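3.2 Sites and Interview Procedure

The study compared how residents of two rental districts, Crenshaw and Kernden, decide whether to repair, keep or discard ordinary household goods. Both districts are served by the same weekly waste collection, but they differ in housing age and in the length of the average lease. Kernden also has a municipal drop-off point for reusable items, which opened before the study began and remained open throughout.

Invitations were mailed to 1000 addresses drawn from the public housing register. Of the households that replied, 70 met the conditions for inclusion: at least one adult had lived at the address for a full year, and the household paid its own collection fee. Interviews were held in the home, in the room where the respondent said most daily tasks were carried out. Bhavana Joseph led the interviews in Crenshaw and Ravindran Fernandes led those in Kernden. The two interviewers exchanged districts for the final week so that differences in questioning style could be checked against the transcripts.

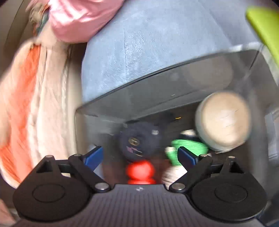 Figure 2. Crenshaw, second round of visits.

Each interview had two parts. In the first, respondents were asked to recall the last item they had thrown away that could still be used, and to explain what they had considered before doing so. In the second, they were asked about items they no longer used but had kept. Answers were coded under 4 headings: cost, storage space, attachment and expected future use. An answer could be placed under more than one heading. Disagreements between coders were settled by discussion, and the original codes were retained in the data file.

Respondents in both districts gave storage space as a reason for discarding goods far more readily than as a reason for repairing or passing them on. Cost was mentioned chiefly in connection with small appliances. Several Kernden residents knew of the drop-off point but described its opening hours as hard to combine with shift work. Attachment was seldom raised in the first part of the interview and came up repeatedly in the second, most often in relation to furniture received from relatives. These answers are examined by lease length in Section 4.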